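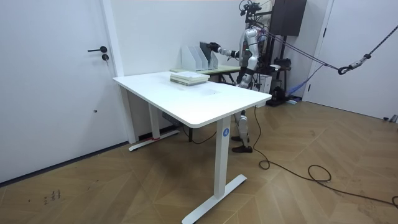
Chapter 6
Comparing Grippers, Arms and Controllers

Most comparisons of robot hardware are worth very little. A lab buys a new hand, bolts it to the arm it already owns, runs the task it already knows how to run, and publishes a success rate. A second lab does the same with another hand on another arm. A reader then lines up the two percentages and picks the larger one. This chapter is about why that reader has learned almost nothing, and what you would have to do to learn something.

Start with an ordinary office job: putting a folder into an upright file holder. A person does it without looking. For a humanoid with a five-fingered hand it is a hard test, and for a simple two-jaw gripper it may be an easy one, depending on which way the folder faces and how full the holder is. Suppose a vendor tells you its hand files folders "reliably." Before you believe it, you should want to know how stiff the folder was, who placed it in the hand, whether the holder was free to slide, and what the tester did when the holder tipped over. Product sheets rarely answer any of these. Papers answer one or two, usually in a footnote.

6.1 What is being compared?

A gripper never works alone. When a trial fails, the fault may lie in the fingers, the wrist, the arm behind the wrist, the camera that found the folder, or the controller that closed the loop too slowly. Swap the hand and you have usually changed the weight at the end of the arm, the reach, and the camera's view of the object. The controller was tuned for the old hand. So the new hand loses, or it wins because someone spent a month retuning for it and gave the old one no such favor.

The Vanbridge filing trials, which we will use throughout this chapter, show the problem well. The team compared 2 hands, the Drolon and the Skendard, over 539 attempts at inserting and removing folders. The Drolon hand came out ahead. It was also the hand the team had used for most of its earlier work, and its grip force had been set by people who knew the folders. The Skendard hand ran on factory settings. The published summary leaves this out. It appears in the appendix, along with the fact that operators were allowed to restart an attempt if the first contact "looked wrong." Restarts were not logged.

None of this means that the Drolon hand is the worse one. It means the trials cannot tell us.

6.2 Success is a slippery word

Decide what counts before the first run, and write it down. Is a folder filed if it sits at an angle? If a corner is bent? If the robot let go early and the folder dropped into place? Judges who know which hand is on the arm tend to be kind to the one they like. In a repeat of the Vanbridge scoring from video, a judge who had not been told the purpose of the study disagreed with the original marks often enough to erase most of the gap between the hands.

Time limits deserve the same suspicion. A limit of two minutes sounds neutral, but a slow, careful controller will fail under it and a quick, clumsy one will not. Report results with and without the limit. If the ranking flips, say so in the abstract.

6.3 Before you run anything

The Đoàn protocol, described in the next section, asks for a fixed object set, a random order of trials, equal tuning time for each device, and a full log of every human touch, restarts included. It is dull to carry out and takes around 6 days for a modest study. Students often ask whether the tuning rule can be skipped when both devices come from the same maker. It can't. Look again at the Vanbridge appendix and work out how many unlogged restarts would be needed to reverse the result, then keep your answer for the exercises at the end of Section 6.4.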